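Garment Room Inspection: Tables, Hangers, Rails and Floor
Nallholm Alterations and Storage, ground floor
Inspected by: Archana Mathur
Countersigned by: Bhupendra Chaturvedi
Period: May
Supersedes the winter form. Item numbering has changed; see the note under item 6.

Scope

This checklist applies to the room where garments are received, hung, folded and bagged. It does not apply to the pressing room, the loading door or the upstairs stock. Each item is marked OK, Action or Not checked. A comment is required for every Action and is optional otherwise. Comments from other staff are copied in as written, with the name in front.

Section A. Work tables

1. Table surface clean and free of residue
Status: OK
Wipe test with a white cloth over the full top, including the corners. The cloth came back with light lint only. Adhesive from garment tags was found last time on the table nearest the rail and has been removed with the plastic scraper. Do not use metal scrapers on the white tops.

2. Table surface free of snag points
Status: OK
Run a nylon stocking over the hand and draw it across the surface in both directions, then along all edges. No catches on the tops. See item 5 for edges.

3. Table stable under load
Status: Action
One table rocks when pressed at the front left corner. The foot leveler has backed out. Tighten the locknut after adjustment and repeat the press test at all four corners. Assigned to Severin Wyss.
Wyss: Leveler reset. The thread is worn and it will back out again. Replacement foot requested from Tidach.
Status stays at Action until the foot is fitted.

4. Mats lie flat, corners not curled
Status: OK
Applies to all woven mats used on or beside the tables. A mat passes if no corner lifts more than the thickness of the mat itself. Mats with loose binding are to be withdrawn and not trimmed with scissors. Cut ends fray further and shed onto dark wool.
Saxena: Can we have a rule for where the mat goes when it's not in use? It ends up under whatever is being worked on.
Mathur: Leave it at the corner of the table, clear of the hanging side. I will add it to the shift card.

5. Table edges intact, no chips, no lifting
Status: Action
Edges are checked by hand and by eye at a low angle. One rough spot was felt on the long side of the second table. It is smoothed and taped for now. The tape is to be replaced with a proper repair before the next inspection.

Section B. Wire hangers

6. Wire hangers sorted and damaged pieces withdrawn
Status: Action
Note on numbering: hangers used to be covered by a single line under "Sundries". They now have their own section because of the garment damage reported in the winter.

A total of 167 wire hangers were checked and 14 were withdrawn. The check is done with the hanger lying flat on a white table top. A bent frame is hard to see on the rail, where the weight of the garment pulls it straight, and easy to see when it is laid down and one side stands away from the surface.
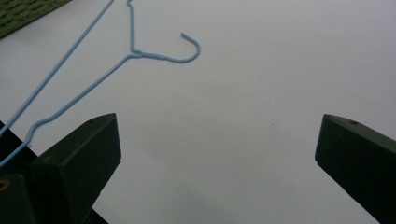

Press lightly on each shoulder arm in turn. If the opposite arm lifts, the frame is twisted and the hanger fails. Slight bowing along a single arm is accepted for shirts and not accepted for knitwear.

7. Hook
Status: OK
Check the curve of the hook and the tip. The tip must be blunt or capped. The hook should seat fully on the rail without being forced. A hook that has been opened out by hand to fit a thick rail is withdrawn, even if it appears sound. Do not bend hooks back into shape.
Chaturvedi: How far open is too far?
Mathur: Use the gauge on the end wall. If the hook drops over the gauge without touching both sides, it fails.

8. Twisted neck
Status: Action
The neck is where the wire ends wrap around each other, and it accounts for most of the withdrawals. Run a fingertip around the wrap. Any end that can be felt standing proud is a failure. Hold the hook and turn the shoulders a quarter turn; the neck should not rotate or click.
Eleven of the 14 withdrawn hangers failed here, all on protruding wire ends. The rest failed on coating.

9. Garment notches
Status: OK
The notches should have a smooth bend on both sides of the frame and should sit at matching heights. Hang a thin strap in each notch and tilt the hanger. The strap should stay in place. Check inside the bend, where the coating wears first.

10. Coating
Status: Action
Coated wire only in this room. Bare metal showing anywhere between the neck and the bottom bar is a failure. Bare metal on the underside of the hook, where it rubs on the rail, is accepted if there is no rust.
Awasthi: We have a bag of the uncoated kind from the dry cleaner behind the door. People take from it when the box is low.
Mathur: Bag to be removed. Please log box levels so that it is not needed. Reorder from Peline when the box is down to 28.

11. Storage of spare hangers
Status: Action
Hooks all facing one way, frames nested, no loose piles. A loose pile tangles at the hooks and gets pulled apart by force, and several of the neck failures probably started there. A box with a center divider is on order. Until then, use the short rail by the shelf.

Section C. Rails

12. Rail fixings tight
Status: OK
All end brackets checked with a hex key. No movement.

13. Rail surface
Status: OK
Wiped with a dry cloth. Slight scoring on the top of the long rail. It does not catch the stocking and no action is needed at present. Compare with the next inspection.

14. Load on the rail
Status: OK
Coats are split between the two rails. Heavy garments go next to the brackets — not in the middle of the span. The load label from Pathak is still legible.

Section D. Floor and the space beside the tables

15. Floor clear at the long side of each table
Status: Action
The standing side of each table is checked from end to end, at the start of the shift and again after the last bagging. What is looked for is anything underfoot: pins, clips, tag barbs, loose hangers, bag film. Bag film is the main slip hazard in the room. A strip of it was found beside the second table during this inspection and picked up.

Wire hangers that slide off a table tend to come to rest close to the edge, partly underneath, with the hook pointing outward. From a standing position they are hidden by the table top. The check is therefore made from the end of the table, looking along the edge, and not from the working position.
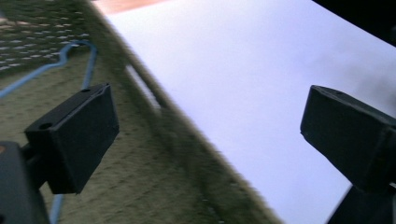

Reading time: 7 min

Remaining floor items, the action list and general comments follow. The sign-off is on the last line and must be completed by both persons.

16. Lighting at floor level
Status: Action
Light on the white table tops is good. The floor next to them reads much darker by comparison, and small dark objects are difficult to pick out. A hand lamp held low shows pins clearly. One lamp to be kept on the hook by the door and charged overnight.
Wyss: Lamp is there. Charger is in the pressing room and will be moved.

17. Floor covering secure
Status: OK
No lifting, no open seams on the walking route. One scuff by the door has been noted previously and has not changed.

18. Walking route
Status: OK
The route from the door to the far table can be walked with a full armload without turning sideways. Carts are parked against the wall with brakes on. One brake pedal is stiff but holds.

19. Cables
Status: Not checked
The steamer was in use in the pressing room at the time. Check its cable and plug when it is returned and enter the result on this form.

20. Pin containers
Status: OK
Lids present. Magnetic wand present and working. The wand should be passed along the table edge as well as the floor; pins lodge against the underside lip and drop later.

Action list

Item 3: replace leveling foot. Wyss. Waiting for part.
Item 5: permanent repair to table edge. Wyss.
Items 6, 8 and 10: withdrawn hangers to metal recycling, tied in a bundle with the hooks covered. Saxena.
Item 10: remove the bag of uncoated hangers from behind the door. Awasthi.
Item 11: divider box. Mathur to confirm delivery.
Item 15: add end-of-table check to shift card. Mathur.
Item 16: move charger. Wyss.
Item 19: steamer cable. Mathur.

General comments

Saxena: The flat test takes around 11 seconds per hanger once you are used to it. I would rather do a handful each day than the whole box in one go.
Mathur: Agreed. The full box will still be done at each inspection. Daily checks can be entered as a tally on the shift card, with failures only.

Awasthi: Is a hanger with a slightly crooked hook a fail? Some of them sit at an angle but the frame is fine.
Mathur: If the hook is in line with the frame when laid flat, it passes. If the tip stands up off the table, it fails.

Chaturvedi: Items 15 and 16 should be read together. I would move the lighting check ahead of the floor check on the next version.
Mathur: Will be swapped. Numbers 15 and 16 change places and all others stay as they are.

Wyss: The tape on the table edge should be looked at daily. It picks up lint and starts to peel from the end nearest the rail.
Mathur: Added to item 5.

Sign-off: A. Mathur, B. Chaturvedi. Item 19 open at time of signing.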